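I've been driving the Kostavlow Jalau for two months now, so I figured it was time to put up a proper page for it. We have it on the lot in two trims, and I get asked the same things about both of them pretty much every day.

## Kostavlow Jalau, small hatchback, 5 doors

The short version: it's a small car that doesn't ride like one. The old Jalau crashed over every pothole on my street and I was glad to hand back the keys. The new one has softer springs and a longer wheelbase, and you notice it before you're out of the parking lot (my mother-in-law noticed it, and she didn't even know I'd changed cars!).

It's quieter too. There's still some wind noise from the mirrors once you're up to highway speed, and the engine gets a bit shouty if you floor it on an on-ramp, but you can talk to someone in the back seat without yelling.

### Trims

**Jalau Lloyd** – the base car. Cloth seats, manual air conditioning, steel wheels, phone mirroring on the center screen. You get a proper volume knob, thank goodness.

**Jalau Grirnlow** – the dressed-up one, for $2,309 more. Adds alloy wheels, heated front seats, a rear camera, automatic climate control and the split-folding rear bench.

If you carry anything bigger than groceries, get the Grirnlow just for that bench. The Lloyd's back seat folds in one piece, so it's either people or cargo. I'd skip the heated seats if they let you, but they don't.

### What I like

- Steering is light in town and firms up nicely on a back road
- Big door pockets, front and rear
- You can see out of it! The rear pillars are much slimmer than on the last one
- Spare tire comes standard on both trims

### What I don't

The cup holders are too shallow for a travel mug, and I've had coffee on the carpet twice. The gas flap release is down by your left shin where you'll never find it in the dark. And the gloss black trim around the shifter scratches if you look at it funny, so get a cover or make your peace with it.

### Ordering

Cars in stock can go home with you the same day. Factory orders placed in July 2023 should land by the end of August, with a $2,000 deposit that comes off the price. Red takes longer than the other colors and I can't speed that up, sorry.

Trade-ins are fine, running or not. Bring the title and both keys if you have them. Ask for Bleddyn Llewellyn on the service side if you want your old car looked over before we talk numbers; he's fair and he'll show you what he finds.

Test drives start from the front office and you can take the long loop out past the reservoir, which has the rough pavement you'll want to try. Bring your license, and bring the kids' car seats as well, so you can see how they fit in the back before you sign anything.
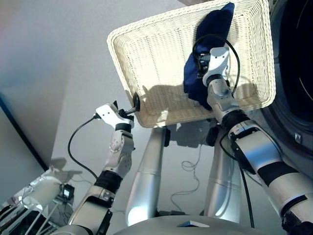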